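**Late payment talk – notes, version of 1 April 2022**

20 mins + questions. Water. Clicker is the old one, press hard.

Start without slides. Ask for hands: who has an invoice out today that's past its due date? Wait. Leave hands up a bit longer than feels polite.

Then: I run the books at Sunodum. We do packaging design and short print runs. Profitable every year I've been there and twice nearly couldn't make payroll. Those two things can both be true, talk is about how.

## 1. Profit vs cash

- Profit = what you've earned on paper. Cash = what the bank will let you spend tonight
- Say slowly. Half the room knows this, other half nods
- Our numbers: 226 invoices sent last year. 27 paid on the day or before. That's the slide, just leave it up
- Don't apologise for the chart colours

Story – the Vastolach order. Biggest we'd ever had. Terms were 30 days, we bought all the board up front, paid the printer, paid overtime. Money came in on day 94. Order made a good margin! Also cost us the overdraft fee, a supplier discount and most of my hair. (pause)

Point to land: the big order was the dangerous one. Small ones never hurt us.
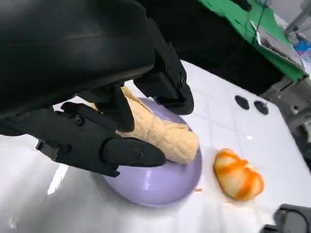 What's the first thing to do when an invoice goes a day over?

Ring them, the same morning, and ask whether the invoice is in the system and which payment run it's on. Friendly. You aren't chasing, you're checking. A surprising number have never been entered at all – wrong order number, wrong inbox, sent to someone who's left.

## 2. What we changed

Go quick here, people can get the sheet after.

- Order number on the invoice or the invoice doesn't go out. No number, no job, in fact
- Send on day of delivery. We used to do them all at month end becuase it was tidier. Gave away two weeks for nothing
- Deposit on anything over our limit. Lost one customer over it. Lost him to someone who's now waiting for his money
- Phone call a week BEFORE due date for the top ten accounts
- Statement every month even if nothing owing 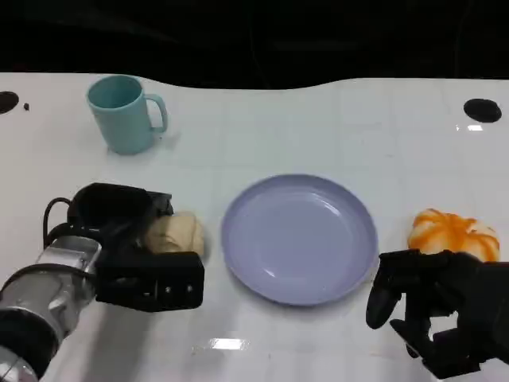

The call before the due date did more than all the rest put together. Felt rude the first month. Customers didn't mind, accounts people are mostly glad to be told about a problem while there's still time to fix it. Average days to pay came down by 13. Say it again, 13 days, no new software, no solicitor.

If someone shouts out "what about charging interest" – park it, it's in section 4.

## 3. The forecast

Show the sheet. It's ugly, fine.

- Eight weeks ahead, one column per week
- Money in: the date you THINK they'll pay, from their past habit. Not the date on the invoice
- Money out: wages, rent, VAT, suppliers, loan
- Bottom row is what's left. If it goes red, you've got weeks to do something
- Update it once a week, same person, half an hour

We tried a package for this, Judeleo. Nice graphs. Kept putting the due date in as the pay date so everything looked lovely. Went back to the spreadsheet. Be fair to them – good if you've got hundreds of customers, we haven't.

VAT is the one that catches people out. You can owe it on an invoice you've not been paid for yet. Check whether cash accounting would suit you, ask your accountant, don't take it from me on a stage. 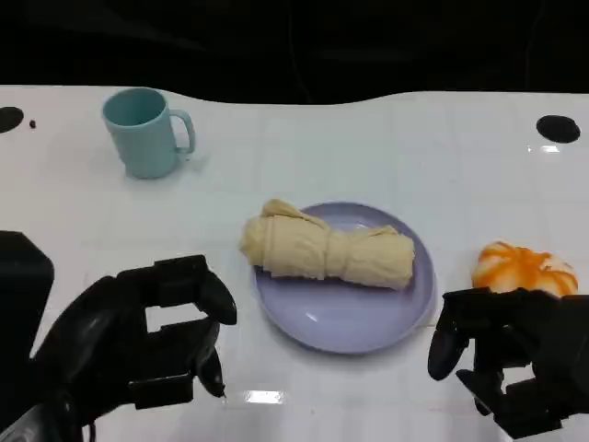
Same goes for growth. If sales jump a third, your suppliers want a third more, and they want it first. Put the new order in the sheet before you say yes to it. We turned down a June job on that basis, first time ever, horrible phone call, right decision.

## 4. When they just won't pay

- Statutory interest: you're allowed to charge it business to business. We put the line on every invoice, have claimed it twice
- Stop supply. Works best. Hardest to do
- Letter before action – cheap, short, dates and amounts, no adjectives
- Namboodiri: owed us for five months, great lunch company, always "next week". Paid four days after the letter. Still a customer, on deposit now
- Invoice finance: costs more than it looks. Read the minimum fee bit. OK for a bridge, expensive as a habbit

NB don't name what Namboodiri owed, promised I wouldn't.

If running late skip invoice finance and go straight to stop supply.

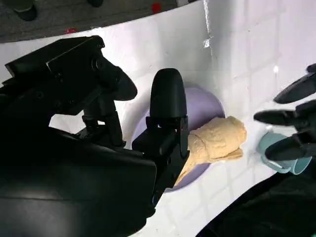 *Black gripper in close-up, white table.*

## 5. Last bit

Ask them to do one thing tomorrow: list the five biggest unpaid invoices, ring all five before lunch. Ask for the payment run date. Write it down.

And if you're the one paying late – small suppliers remember, and they quote you accordingly. We do. Might get a laugh, might not.

Questions. Likely ones: do deposits put people off (a few), factoring, customers who dispute everything on day 29. For disputes – get delivery signed for, ask in writing within a week if all's well, keep the email.

Sheets on the table by the door. Take the adaptor home this time.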